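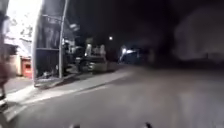
Fig. 1. Night street run, forward view from the robot. Kerb and lit frontage to the left, dark side to the right.

REMOTE DRIVING DEMONSTRATIONS, NIGHT: INSPECTION CHECKLIST
Site: Motcombe, street route
Robot: Elus outdoor base, driven from the Norodus remote station
Checked by: Tamara Ardeleanu
Replies where given: Subbarao Gounder

1. Stop button at the remote station
Pass. Pressed three times from the driving seat, three stops.

2. Stop button on the robot body
Pass, but it is stiff. I would not want to be hunting for it with gloves on.

3. What happens when the link drops
Fail. The sheet I was given says "robot halts safely". Safely according to whom? It rolled on before it stopped, and on a slope it would roll further. Measure it on the flat and on the hill and write both down.
SG: Will measure both on Sunday.

4. Picture delay at the driver's screen
Not accepted. The figure quoted is 200 milliseconds, taken indoors at a desk. Repeat it outside with the robot moving.

5. Picture quality at the driver's screen
Fail for night work. Look at the left of Fig. 1: the building front is close to plain white and the right side of the road is close to black. There are pale upright shapes up by the parked vehicle and I can't say whether they are people. If I can't say, the driver can't either, and the robot is being taught from whatever the driver guessed.
SG: Drivers say they get used to it.
TA: That is my worry. 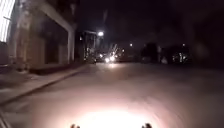
6. Oncoming headlights
Open. Glare wipes out part of the view where the road bends away. The written rule is "slow down if dazzled". I asked two drivers what slow meant and got two speeds. Put a number on it, or have them stop.

7. Light on the road ahead
Open. The patch straight in front of the robot is very bright and the edges drop off to grey. Good for a pothole dead ahead, not much use for a dog coming off the pavement. Check the exposure setting before anybody buys more lamps.

8. Driver hours
Pass on paper. Limit is 6 runs a night with a break after every 3. The log has no column for breaks, so I have only their word.

9. Which runs are kept for training
Fail. Runs with a late correction are being saved as good ones if the robot got to the end. A late grab at the stick teaches a late grab at the stick. Nieto's labelling guide has a tag for this and no one is using it.
SG: Agreed. Going back through the March runs.

10. Walking minder
Pass. Minder stays within reach of the body button. Keep this whatever the sales people say about it.

Result: no unaccompanied runs. Daylight demonstrations may go on with a minder once item 3 is measured. Night runs on hold until items 3 to 7 and item 9 are closed and I have seen the readings myself.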